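Chapter 6
Task Sequencing and Error Recovery

After reading this chapter you should be able to
write a pick-and-place task as a set of states and transitions,
choose guard conditions that can be checked with the sensors you have,
separate the part of a program that decides from the part that moves,
add recovery branches without making the main sequence unreadable.

6.1 From motions to tasks

Chapters 4 and 5 dealt with single motions. We planned a path from one pose to another, checked it for collisions, and tracked it with a controller. A planner that does this well is useful, but it does not know why the arm is moving. Something above it has to choose the next target, decide when the gripper should close, and notice when the part it was supposed to pick up isn't there.

That layer goes by several names. Plant engineers often call it the sequence. Research papers call it the task level or the executive. In this book it is the sequencer, and we treat it as a program that reads the state of the work cell, picks one action, waits for the action to report a result, and repeats.

Most beginners write their first sequencer as a script: move above the part, move down, close, move up, move above the slot, move down, open. A script like this runs correctly as long as every step succeeds. Suppose the gripper closes on air at the third step. The script carries on, lowers an empty gripper into the slot, opens it, and reports that the job is done. All of the motions were executed as planned, and the task failed.

The repair that comes to mind first is to put a test after each step. Selim Yurt, who wrote the first control code for the Kendanus bench used in our laboratory exercises, did exactly that. His original insertion routine had 6 motions. By the end of its first December it had grown to 28 branches, several of which could never be reached. Arvo Kemppainen rewrote it as a state machine the following term. Both versions are in the online material for this chapter, and Exercise 6.2 asks you to compare them.

6.2 States, actions, and guards

A state is a description of the task that stays true until something changes it. "Part held" is a state. "Closing gripper" is an action, and it takes us from one state to another if it works. Students often mix the two, and the result is a diagram with a box for every line of code. A good test is to ask whether the robot could be paused there overnight and restarted in the morning from the description alone. If it could, you probably have a state.

A guard is a condition on a transition. The transition from "at part" to "part held" might carry this guard:

finger gap > gap_min and finger gap < gap_max

The lower limit catches a missed grasp, in which the fingers close all the way. The upper limit catches a part gripped across the wrong dimension. Neither limit tells us that the correct part is held, or that it is straight in the fingers. A guard can only be as good as the measurement behind it, and the sequencer should never claim more than its guards have checked.

Guards also need a time limit. On the Kendanus bench, sensor values reach the sequencer every 100 ms, so a guard tested in the same cycle as the close command will usually read the old finger position. We wait 2 cycles before the test. If the guard is still false when the time limit expires, the sequencer takes the failure branch.

6.3 A running example

Throughout this chapter we use one task: handling thin circuit boards and computer processors on a fixture plate with upright guides and holders. The parts are stiff and have a known shape, which keeps perception simple. They are also thin, and a board that is slightly tilted in the fingers can miss a narrow guide completely.

The software is divided into three modules. Pellitz provides perception and returns a pose for each part it finds, together with a confidence value. Lunine plans and executes motions using the methods of Chapter 5. Hlongwane is the sequencer. It calls the other two and contains no geometry of its own apart from named poses such as "above guide" and "clear of plate."

The view from the wrist matters here, because the fingertips hide the near end of whatever they hold. Pellitz has to estimate the pose of a gripped board from the portion that extends past the fingers. 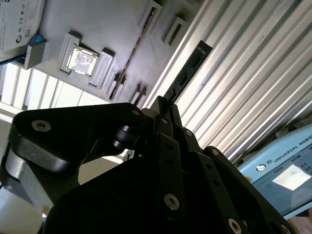 Figure 6.1 Wrist view of the running example. The gripper holds a long, thin circuit board; a processor with a metal lid sits between two raised holder blocks on the fixture plate.

For the state "board held," Pellitz reports the angle between the long edge of the board and the axis of the fingers. Hlongwane compares the result with a limit before it allows an insertion. If the angle is too large, it calls a regrasp action and returns to "at part." If the edge can't be found at all, the outcome is "unknown," and this must be kept separate from "failed." A failed grasp calls for another attempt. An unknown one calls for another look, usually from a different wrist angle, with the gripper still closed.

Bright ridged metal is a common source of unknown results. Its parallel lines can resemble the edge of a board, and an edge detector with a low threshold may return several candidates. Section 6.5 shows how to pass this uncertainty up to the sequencer without letting image processing details leak into the state diagram.

6.4 Drawing the nominal sequence

We begin with the case in which everything works. Draw only the states needed to bring one board from its starting position to its guide, and label each transition with its action and guard. Leave the failure branches out for now. They will be added one at a time in Section 6.6, where each new branch must end in a state that is already on the page or in the single state "stop and ask operator."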